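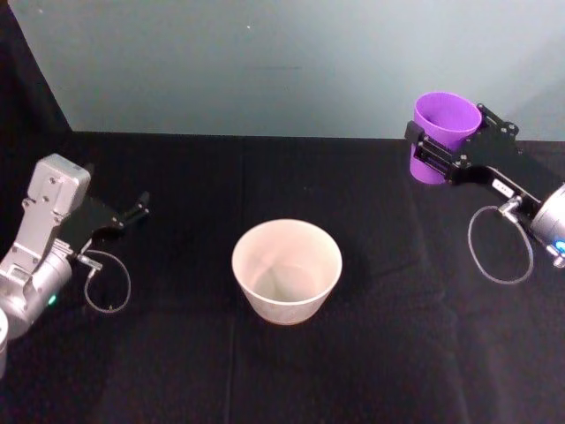 Version 17 of the Irko motion planner was released to all Zilusano partner laboratories on 2023-10-26. The principal change concerns the way the planner treats space shared by two arms. Earlier versions reserved a fixed zone for each arm and stopped one whenever the other came near the boundary. The new version checks the full path of both arms every 30 milliseconds and slows only the arm that has further to travel. Container tasks are the main test case: with the right gripper closed around a purple cup and the left gripper empty, the planner must keep both clear of the wide pale tub between them – including the cable loops at each wrist, which are now part of the collision model.

The release was tested at Drellton on 3837 recorded plans, and some 800 of these were repeated on hardware. Brock Hawthorne, who leads the planning group, thanks colleagues at Çetinkaya for the revised gripper models. Laboratories that still use the May configuration files should convert them before installing. The conversion script is included in the tools folder.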